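カテゴリ:ロボットハンド > 導入と設定 > 手首カメラ

Stivarの手首カメラキットを取り付けて、ペットボトルをつかむところまで

Stivarの手首カメラキットを使いはじめてしばらくたちました。前回、開封したところまで書いたら「取り付けの続きはまだですか」というお便りをいくつもいただいて、うれしいやら申し訳ないやらです。お待たせしました! 今回は、Tranusのハンドにカメラを付けて、Harovの制御ソフトで映像を受け、ペットボトルを一本つかむまでを、つまずいたところも含めてゆっくり書いていきます。長いので、お茶でも用意して読んでくださいね。

用意するもの

キットの箱に入っているのは、魚眼レンズのカメラ本体、L字の金具、短いケーブルと長いケーブルが一本ずつ、小さなねじの袋、それから紙の説明書です。説明書は英語とフランス語だけなのですが、図がとても親切なので、文字を読まなくてもだいたい組めてしまいます(私は最初、図だけ見て組んで金具を裏表逆に付けました。矢印の刻印があるほうが外側です)。

箱に入っていないもので必要なのは、六角レンチ、結束バンド、マスキングテープ、それから練習相手になるペットボトルです。ボトルはラベルの柄やキャップの色が違うものを何本か集めておくと、あとの練習がぐっと楽しくなります。ふだん飲んだものを洗って取っておくだけで十分ですよ。

ハンドとカメラのあいだに入れる変換プレートは、Le Goffのものを使いました。Stivarの純正プレートもあるのですが、Tranusのハンドに付けると指の付け根に少しかぶるのが気になって、思い切って替えてみたところ、こちらのほうがずっと収まりがよかったです。値段はやや高め。でも、ねじ穴の位置がぴったり合ったときの気持ちよさといったら!

手順1 電源を落としてから始める

当たり前のようですが、まずアームとハンドの電源を落とします。Harovの画面で「停止」を押しただけだと、指のモーターには力が残っています。私は一度、金具を押さえていた親指を軽くはさまれました。けがというほどではなかったものの、あれ以来、元のスイッチまで切って、指を手でそっと動かして抵抗がないことを確かめています。

手順2 プレートとカメラを留める

変換プレートを手首のフランジに当て、ねじを四本とも仮留めします。一本ずつ最後まで締めていくと、四本目が入らなくなります。対角の順に少しずつ、が基本です。

次にL字の金具を載せ、カメラを差し込みます。カメラは差し込んだだけではくるくる回りますから、角度を決めてから横の小さなねじで止めます。Stivarの説明書では、手首の軸に対して70度が目安になっています。最初は「もう少し寝かせたほうが指先がよく見えるのでは」と欲を出して浅くしてみたのですが、そうすると今度はテーブルの奥がまるで入りません。素直に70度に戻しました。指も見えて、部屋のほうも入って、いちばん落ち着きます。

手順3 ケーブルの逃げを作る

ここは時間をかけてください。ケーブルをぴんと張って留めると見た目はすっきりするのですが、手首をひねったとたんにコネクタが引っぱられます。私のおすすめは、手首の手前で大きめの輪を一つ作って、結束バンドをゆるく掛けるやり方です。バンドを締める前に、手首を左右の端までゆっくり手で回してみて、どこにも引っかからないことを見ておきましょう。

輪が大きすぎると、こんどはケーブルがレンズの前に垂れてきます。このあたりは何度かやり直すつもりで、バンドは多めに用意しておくと気が楽です。マスキングテープで仮に押さえて試し、決まってから本番のバンドに替えるのもいいですね。

手順4 Harovで映像を受ける

電源を入れ直し、Harovの「カメラを追加」からStivarを選びます。映像が出たら、丸い視野のまわりが黒く縁どられているはずです。四隅が黒いのはこのレンズではふつうのことで、故障ではありません(はい、私も最初は説明書を読み返しました)。

それから「向き」の設定です。Harovは映像を四方向に回して表示できますが、記録されるほうは回りません。画面では人がまっすぐ立っているのに、保存したものを開くと横倒しになっている、ということが起こります。慣れてしまえば平気なのですが、あとで人に見せる予定があるなら、記録側の回転も合わせておくと親切です。

手順5 開き幅を合わせる

Tranusのハンドは、指をいっぱいに開くと122ミリになります。ボトルをつかむのに全開は要りません。全開から閉じていくと時間がかかるうえに、指の外側が隣に置いたものに当たりがちです。つかむ相手の太さに指一本分くらいの余裕を足した幅を「待機幅」として登録しておくと、動きがぐんと軽くなります。

力の設定は、いちばん弱いところから。ペットボトルは思った以上にやわらかく、強く握るとぺこんとへこんで、へこんだ分だけ指がすべります。弱く握って、持ち上げて、落ちたら一目盛り上げる。地味ですけれど、これがいちばん早道でした。

手順6 つかんで、置いて、記録する

さあ、いよいよ本番です! テーブルにボトルを一本立て、少し離して金属の器を置きます。底が平らで口の広いものが扱いやすいです。手首を真上から近づけるとキャップしか見えなくなりますので、少し斜めから寄っていくのがこつです。

つかんだら、すぐに動かさずに一呼吸おきます。指が止まりきる前に持ち上げると、ボトルが手の中で回ってしまうんですね。器の上まで運んだら、高いところで放さずに、縁の少し下まで下げてから開きます。金属の器は音が大きいですから、夜にやるかたは、なおさらそっとお願いします(経験者は語る、です)。

記録はHarovの「連続保存」を使います。一回の保存は最大1000枚までで、そこに達すると自動で止まります。途中で止まると困る動きのときは、間隔を少し長めにしておきましょう。

記録がたまったら、まず手首カメラの映像だけをざっと眺めます。見るところは、指がどのくらい視野をふさいでいるか、ラベルやキャップがどちらを向いているか、それから光の反射です。

青いキャップのボトルがハンドのすぐそばに来たとき。ハンドの歯車もよく見えます。 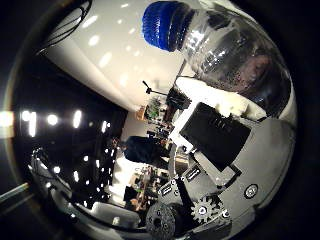
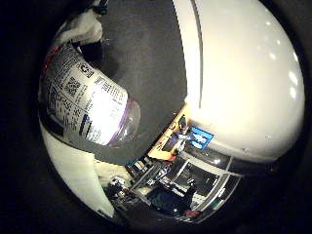

赤いキャップのボトルは金属の器の中に。 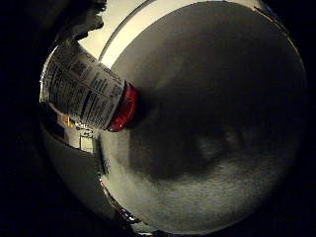

テーブルを広く見渡す向きだと、ボトルと器が一度に入ります。

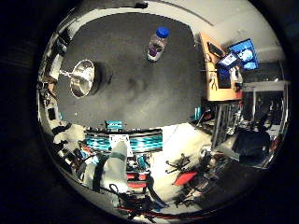

眺めおわったら、いいものと惜しいものに分けて、フォルダを別にしておくことをおすすめします。私は面倒がって全部ひとまとめにしていたのですが、同じ研究室のMuthoni Simiyuさんに「惜しいほうこそ見返すんだから、名前を付けておきなさい」と言われまして、それからは「すべり」「近すぎ」「反射」と短いひとことをファイル名の頭に付けるようにしています。これだけのことなのに、次に力や角度を直すときの迷いがずいぶん減りました。

うまくいかないとき

映像がときどき途切れるかたは、まず長いほうのケーブルを短いほうに替えてみてください。それで直るようなら、手順3の輪のところで無理に曲がっていることが多いです。

ボトルの透明なところばかり狙ってしまい、位置が定まらないときは、ラベルのある高さに狙いを移すと落ち着きます。透明な部分は向こうの景色が透けるので、どうしても輪郭があいまいになるんですね。照明を変えられるなら、真上の明かりを一つ消すだけでも白い反射がやわらぎます。

指のパッドが汚れてくると、同じ力でもすべるようになります。固くしぼった布で拭いて、よく乾かしてから使ってください。アルコールはパッドが白っぽくなったことがあるので、私は避けています。

使ってみての感想

キットとしての満足度は、かなり高いです。金具の作りがしっかりしていて、何度付け外ししても角度がずれません。惜しいのは、短いケーブルが本当に短いことと、ねじの予備が一本もないこと。小さなねじは床に落とすとまず見つかりませんから、袋を開けるときはトレイの上でどうぞ。

Le Goffのプレートは、純正でかぶりが気にならないかたなら急いで買わなくてもいいと思います。まずは純正で組んでみて、指を開いたときにどこか当たるようでしたら考えてみてください。

次回は、ボトルを横に寝かせた状態から拾い上げる設定を書くつもりです。こちらは待機幅の決めかたが少し変わりますので、今回登録した値は消さずに残しておいてくださいね。

お問い合わせ | このサイトについて | 無断転載はご遠慮ください | ページの先頭へ戻る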